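POLL NOTES: WHAT THE ROLTINHAM COUNTY SURVEY DOES AND DOES NOT SAY

The Melum survey of Roltinham County voters was released in April, and most of the coverage went to one line: 4 points separate support and opposition on the transit bond. The line is correct as reported. It rests on 987 registered voters reached by phone and text, and the published margin of error does not include the effect of weighting. Readers who want to use the number should first look at how the sample was built.

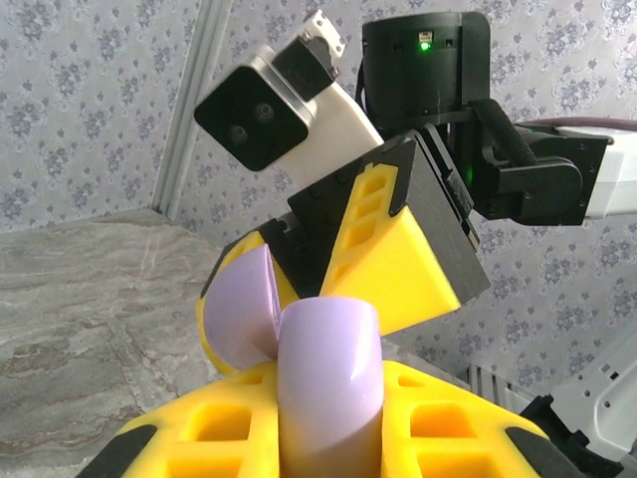 Two grippers and lavender pieces.

Melum drew its sample from the voter file and matched phone numbers through a vendor. Match rates were lower for voters under 30 and for anyone who had moved since the last general election. The firm corrected for this with weights on age, sex, education and region. It did not weight on past vote. Tyson Chisholm, who runs the survey desk at Marchetti, reweighted the public file with past vote added and found the lead on the bond cut in half. He regards both versions as defensible and would not pick between them on one survey.

Question order is a second issue. Respondents were asked to rate county roads immediately before the bond question. A Skiltley poll from the same month put the bond first and the roads later, and it showed a larger undecided group. The two firms also differ on how they handle people who decline to answer: Melum folds them into undecided, Skiltley drops them from the base.

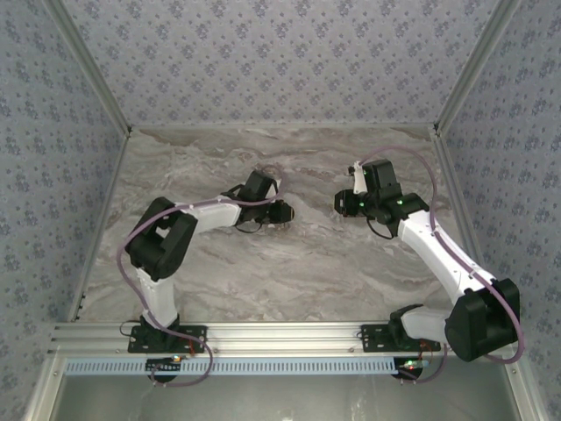

The difference in base matters more than it sounds. Dropping refusals raises every remaining category by a small amount, so a side-by-side table of the two polls is not comparing like with like. We have put both on the Melum basis in our tracking table. The change moves Skiltley's support figure down by less than a point.

On subgroups, we advise restraint. The Melum crosstabs break the county into 8 regions, and the smallest of these has too few interviews to report on its own. Several news items quoted it anyway.

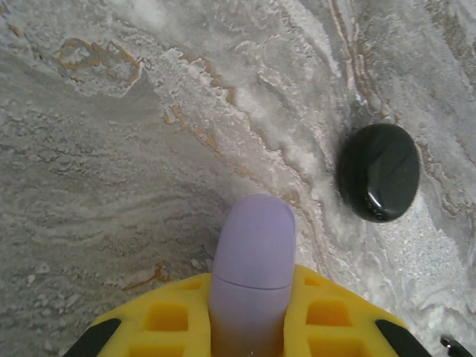
Regional maps of the result have the same weakness. A shaded map invites the reader to see patterns in what may be sampling noise, and the eye will supply them readily. Gray marbling with white bands and thin tan veins looks a good deal like a map of river valleys, and it has no rivers in it. Before reading a regional split as real, check whether it appears in a second survey with a different sample.

The best check available is the pooled file. Combining the bond surveys released so far gives 3,149 interviews, enough to report by age group and by the larger regions. Pooling has its own cost: field dates differ, and the ballot wording was shortened partway through. We include a term for wording in the model and treat the result as an average over the period.

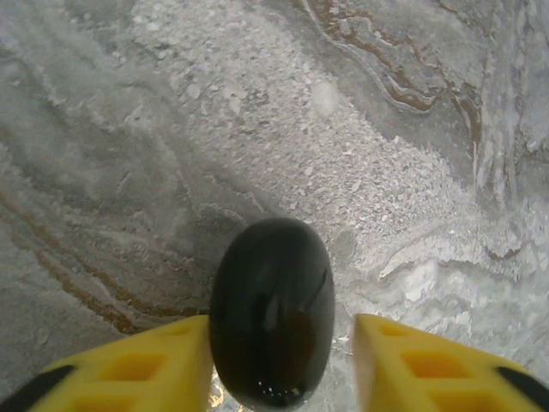 The pooled estimate has support ahead, with a range that still takes in a tie. Undecided voters lean older and are less likely to have voted in the last two county elections, so turnout assumptions will carry more weight than any late change of mind. We will switch the table to likely voters once at least two firms publish a screen – Skiltley has said it plans to, Melum has not.

Correction to the previous issue: the response rate listed for Skiltley was the cooperation rate. The table has been fixed.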